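May, evening

Lost most of the morning to the tracking fault again. The left gripper kept dropping out for a second or so and then coming back 50 mm from where it should have been. Ainhoa caught it in the playback, not me. We threw out 115 takes from yesterday and I've stopped trusting the ones before that.

Swapped the cable first - no change. Then recalibrated both grippers, and the right one was fine both times.
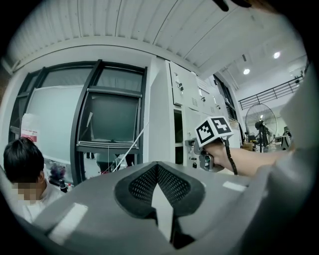 After lunch Réjean went through the logs and found the trigger reading stuck at closed during every dropout. So it may be two faults, or one bad connector doing both. If that had gone through to the arm at Malel it would have shut hard on whatever was in front of it. I wrote it up and asked them to hold the upload.

Hikard can send a new connector board in 2 days. No more recording on the left one until it comes. Home at 7, knee sore.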